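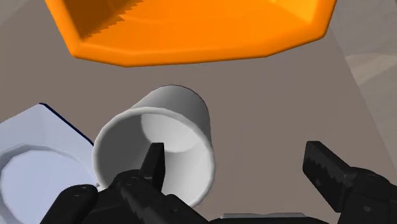
*By the Garage Desk at Killwood Quarterly*

I've owned my little hatchback for long enough that I know every noise it makes, so when it started clunking over the speed bumps on my street last August, I knew we were in for it (we being me and my wallet). The front struts were shot. The rears weren't far behind. And I'd been daydreaming about coilovers for years anyway, so guess what I did!

I ended up with a set from Nulico, the street version, for 900 bucks. Khurana makes a set for 590 that a lot of people swear by, and I went back and forth over it for weeks. What sold me on the Nulicos was the separate height adjustment, which lets you drop the car without squashing the spring. They're adjustable for damping too, up to 80 clicks if you believe the box. I stopped counting and settled on "kind of soft."

The job took me most of a day. The fronts came out easy, but the lower bolt on the right rear had rusted solid, and I was lying under there at 6 in the evening with a breaker bar and a can of penetrating oil, saying things I won't print. Soak those bolts the night before. Soak them twice if you live where they salt the roads. 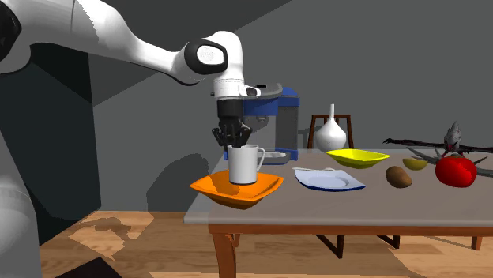 Then comes the part people skip, the alignment. I drove to Girel the next morning with the steering wheel pointing off to the left and the car wandering all over the lane, and the toe was way out. Budget for it when you're pricing the parts, and let the springs settle for a few days if your shop will fit you in later.

So how does it ride? Firmer, sure, but the clunk is gone and the nose doesn't dive every time I touch the brakes. On the back road out past the reservoir it feels like somebody handed me a younger car. My coffee still makes it to work without spilling, and I'm already looking at sway bars.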